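The Shirt Pile and I Have Reached an Understanding

I own 60 shirts. I know this because Danica Kuruc made me lay every one of them on the bed last November, and then she stood there in her coat and laughed at me (kindly, mostly).

Danica ran the laundry room at the Preltine, a seaside hotel with 200 beds, and she folds the way other people butter toast. I'd asked her over to fix my closet. She wouldn't even look at the closet! She wanted to see how I took a shirt off the line, and apparently I do it like I'm pulling weeds.

Start with the table

My old spot was the couch, which is soft and low and covered in dog. Danica moved me to the kitchen table, wiped it down, and put the pile on a chair to my left. Plain white top, nothing on it - no mail, no mugs. I grumbled about the mugs.

Then she gave me four moves: hold it up, lay it down, sides in, bottom to top. I'd been skipping the first one my whole life. I just flopped the shirt onto the couch and started smoothing, and I'd smooth and smooth and still end up with a crease running across the belly like a road map.

Hold it by the corners

Pinch the two upper corners and pull them apart until the top edge runs pretty straight. Let everything below hang and sag however it likes. You'll deal with those wrinkles on the table, and there are fewer of them than you'd think.
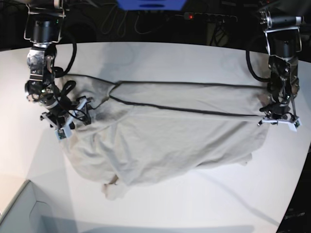 What I still get wrong

Sleeves. Mine come out at different angles every single time, and the flannel ones fight back. Danica says to fold them straight down along the side and quit fussing. I did four in a row last night that would have passed at the Preltine, then a fifth that looked like a sandwich, and I put it in the drawer anyway.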